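4. What we bought, what it cost us, and what we'd plan differently

Figure 1. One of our two-arm cells, with a place setting, a basket of neckties and a compartmented tray on the table.

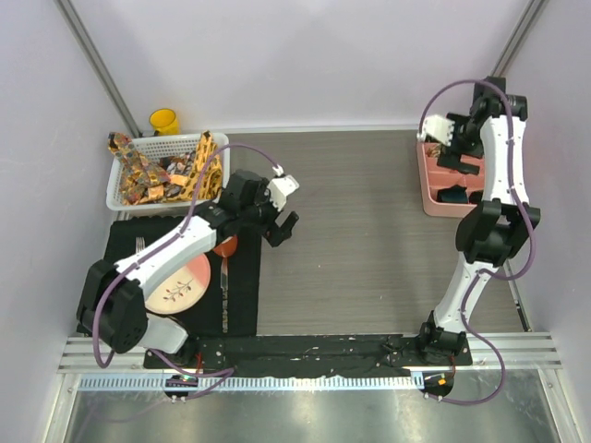
4.1 Starting from the table

Most papers in our area give the hardware half a paragraph, and when we were putting our own budget together that half paragraph was never much help. We knew which arms other groups had used. We didn't know what they'd spent on everything around the arms, how long they'd waited for it, or which bits they'd have happily left out. So I'm going to be a bit long-winded in this section, and readers who only want the learning results can skip to Section 5.

We planned the cell from the table upwards. Before anyone opened a catalogue, Marisol Robles and I wrote down the household jobs we wanted to cover (laying a place, sorting soft things into a tray, tidying small items out of a basket) and asked what each of them needed in the way of reach and room. Both arms had to be able to get to the middle of the table, and each needed a fair patch of its own to work in. That settled the size of the tabletop, the size of the tabletop settled the walls, and only then did we start arguing about arms.

I'd recommend doing it in that order. Our first draft budget, which went the other way round, had a lovely pair of arms in it and no money left for anything to bolt them to!

4.2 The arms

We asked two suppliers for quotes, Prevel and Steltby. Steltby's arm was the stronger of the two and could lift a good deal more than we'd ever ask of it. Prevel's was lighter and cheaper, and the finger sets could be swapped without sending the gripper back. Forks, bowls and neckties don't weigh much, so we went with Prevel and put the difference towards spares.

I had doubts about this at the time and I still have a few. A lighter arm gives a little when it's stretched right out, and the far corners of the table are where we see the most missed grasps (see Section 6.2). With a stiffer arm we might have done better there. We would also have had one cell instead of two for the same grant, and having two cells mattered more to us than good behaviour in the corners.

Both arms stand at the front edge on a shared mounting rail, as Figure 1 shows. We'd first pencilled in a separate stand for each arm, mostly because it was how our old single-arm set-up had been done. Zoi Gkikas talked us out of it. With two stands you have to measure the distance between the bases again every time one gets knocked, and ours got knocked a lot. The rail cost more on paper, but it saved us a whole line for adjustable feet and, I would guess, several afternoons of swearing.

4.3 The enclosure

The walls and posts were the part I least wanted to pay for. They do nothing clever. But a plain pale background on three sides made the recordings from the two cells look far more alike than they had in our trials on open benches, where every passing jumper ended up in the data. We had the aluminium profile cut to length by Psarras, a local workshop, who were quick and patient with my drawings. The panels we fitted ourselves.

If you're pricing something similar, get the profile cut by someone else. We did the sums for buying a saw and jig of our own and it only made sense from the fourth cell onwards, which was two more than we had any hope of funding.

Cable routing deserves its own line in the budget as well, and in ours it didn't have one. An arm's cable has to have enough slack for every pose without catching on the other arm or sweeping things off the table. We went through three sorts of clip before we found one that held. The clips were cheap, but the time wasn't, and since we'd planned no time for it, the hours came out of what we had set aside for calibration.

4.4 Objects

Here our planning was at its worst. The original proposal had a single line for "assorted household items" with a number next to it that I'm fairly sure I made up on a train. In the end we bought 163 objects for the study, nearly all of them from ordinary shops, and spent 1340 euros on them. That is a small share of the whole, but it was well past what we'd put down, and it came in dozens of tiny receipts that had to be claimed one at a time.

What pushed the number up was variety. A policy that has only met one plate learns that plate, so we wanted plates with and without patterns, bowls in several sizes and cutlery with different handles. Fabric was the same story. Neckties turned out to be a very good buy: they're long and slippery, they fold in awkward ways, they come in busy prints, and second-hand ones cost next to nothing. I would happily have had twice as many. Trays with compartments were useful too, as they give you a clear place for each thing to go and so an easy way of scoring a trial.

We also learned to buy plain things in pairs – one for each cell – from the start. Several items from the first shopping trip were out of stock by the time we went back for the second cell, and for a while the two cells had slightly different crockery. We've marked the affected trials in the released data.

4.5 Software and upkeep

For booking time on the cells and keeping a record of faults we used Fiver, a scheduling tool our department already had a licence for. It isn't meant for robots at all and the reports it produces are ugly, but it was free to us and everybody knew how to use it. A proper fleet package was quoted at 2286 euros a year for two cells. I could see the appeal. We just couldn't find a job it would do that a shared calendar and a fault list didn't, so we turned it down and spent the first year's money on a second set of fingers, spare cables and one spare wrist joint.

The spare joint was the best decision in the whole budget. One failed in December, in the middle of our longest collection run, when the supplier's repair desk was on short hours. Zoi had the new one fitted the same afternoon. Without it we would have lost that cell for over 20 working days, going by the repair time we were quoted.

Day-to-day upkeep was dull and it did need someone's name on it. Fingers wear, screws work loose, and crumbs of fluff and dust collect along the rail. We gave Marisol half a day a week for this in the second version of the plan, having given nobody any time at all in the first. I'd treat that half day as part of the price of the equipment and write it into the bid next to the arms. Reviewers didn't object to it when we did, although one asked why it couldn't be done by students. (It could, and sometimes was, but then the faults were written up in five different styles and two of those were no use to anyone.)

4.6 If we were doing it again

We'd keep the arms, the shared rail and the walls. We'd ask for the spares in the first order, when there's still some room to haggle, and not six months on at list price. I'd want a separate line for objects, with a proper list behind it, drawn up by whoever is going to design the tasks. And I would leave a longer gap between delivery and the first planned day of collection. Our gap was two weeks and it should have been six, most of it for cables and calibration.

Zoi would like it noted that she'd also spend more on lighting. We used the lamps that were already in the room, and the change between morning and late afternoon shows up in the recordings more than either of us expected. I'm less bothered by this than she is, given that a bit of variation may help the policy cope elsewhere, but we haven't tested it and I can't claim it as a plan. Fixed lamps over each cell have gone into the next bid at her insistence.

There's one cost we never managed to pin down, and that's floor space. Our department doesn't charge for it, so it appears nowhere in our totals, and anyone working somewhere that does charge should add it before comparing their figures with ours. Leave room behind the cell too. We pushed our first one right up against a wall to save space and then had to drag it out again each time a back panel needed attention.

The full parts list, with the suppliers and what we paid, is in Appendix B. Prices there were last checked on Aug 25, 2026 and leave out delivery.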